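Doblar camisetas con dos brazos: ¿cuadrícula de cinta sí o no?
Foro Hillivow > Manipulación > Tela y objetos blandos

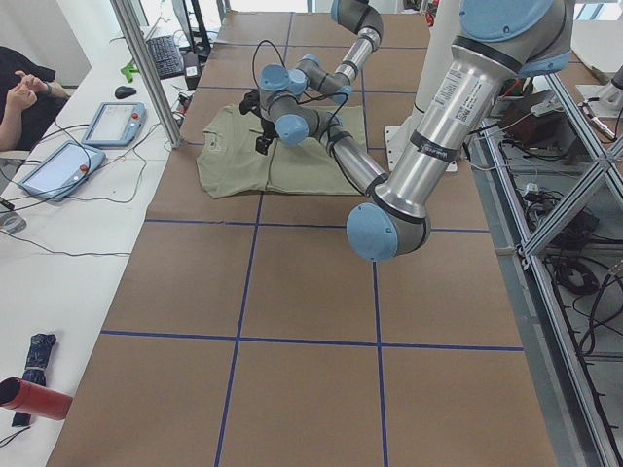 Mensaje modificado por última vez el 14 de marzo por jtuominen

jtuominen
Buenas a todos. Sigo con lo de las camisetas y ya tengo números, así que os los dejo para que me los destrocéis un poco :) Mesa forrada con papel kraft, cinta azul oscuro en cuadrícula y los dos brazos trabajando sobre la verde oliva, que es la que más guerra da. Entrené con 500 demostraciones teleoperadas y en la prueba final me sale un 74 % de doblados aceptables. La política es la misma que usé con las toallas, solo he cambiado la prenda y he alargado los episodios.
Lo que peor llevo es cuando los dos brazos se cruzan encima de la prenda. El planificador se pone prudentísimo y pierdo un montón de tiempo ahí. ¿Alguien lo ha resuelto sin separar las bases?

cokel_77
¡Qué buena pinta! Pero una pregunta: ¿qué es "aceptable"? Porque yo en mi laboratorio llamaba aceptable a cualquier cosa que cupiese en un cajón, y así cualquiera.

jtuominen
Jajaja, justa la pregunta. Rectángulo más o menos limpio, mangas hacia dentro y cuello sin retorcer. Lo puntúan dos personas por separado y si no coinciden cuenta como fallo.

Iida Lehtinen
Joonas, a mí el 74 me parece bien, lo que no me convence es la cuadrícula. Si entrenas y evalúas con la misma cinta, la red puede estar usando las líneas para colocarse y la tela le da casi igual. Quítala y repite, verás qué risa.

jtuominen
La cinta la puse para que los operadores dejaran la camiseta en sitios distintos y poder apuntarlos. ¡No es una pista para la red! O no debería. Además la posición inicial cambia en cada prueba.

Iida Lehtinen
Ya, pero cambia siempre respecto a las mismas líneas. No digo que esté mal hecho, digo que con estos datos no puedes descartarlo. En Jastondale nos pasó con un mantel de rayas y tuvimos que tirar medio artículo (todavía me duele).

sundqvist_fan
Yo aquí estoy con Joonas, la verdad. Casi todo el mundo evalúa en su propia mesa y no le pedimos que la cambie. Sobre el cruce: prueba a darle turnos a los brazos, uno sujeta y el otro pliega. Pierdes algo de elegancia pero el planificador respira.

cokel_77
Lo de los turnos me funcionó a medias, con manga larga se me atascaba igual. ¿Y con prendas que no estén en el entrenamiento?

jtuominen
Solo he probado 3 nuevas, con 7 intentos cada una, y no me atrevo a dar un porcentaje con eso. La más fina salió fatal, la pinza cogía las dos capas a la vez.
Iida, venga, me has picado: repito con papel liso encima de la cinta y subo los resultados en abril, salgan como salgan.

Iida Lehtinen
¡Hecho! Y guarda los vídeos de los fallos, que es lo que más me interesa. Sigo pensando que te va a bajar.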